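Zupan Street Tenants' Association
Minutes, October meeting, back room, 7 p.m.

1. Last minutes
Approved, with one correction. The boiler was "looked at," which Gorazd Vasić wanted changed from "repaired." Changed.

2. Heating bills
Dirnier, the managing agent, says the new billing method will save each apartment 42 dollars a year. No working was attached to the letter. Gorazd asked how a flat saving could apply to studios and three-bedrooms alike. Dirnier's reply, read out, was that the figure is "indicative." The meeting did not find this helpful.
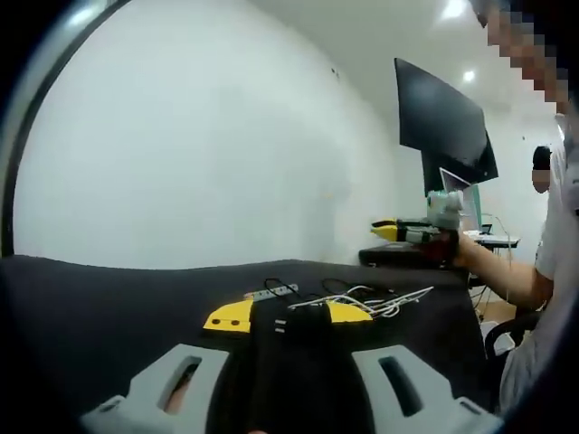
Agreed to ask again for the meter readings, in writing, for all 151 apartments. This will be the third request.

3. Elevator
Skellunus quoted 700 dollars for an inspection. The last inspection, by Zirnar, found nothing wrong, and the elevator stopped between floors 19 days later. Several people doubted that paying a second firm to find nothing would be any better. Others said the stairs were no answer for the top floors. Vote: get the quote broken down first.
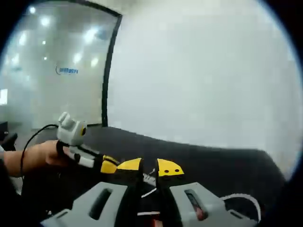 4. Bike storage
Dirnier promises new racks "by spring" - the letter does not say which spring. Left on the agenda.

5. Any other business
Complaint about the front door buzzer. Same complaint as before, same buzzer.

Closed 8:40 p.m.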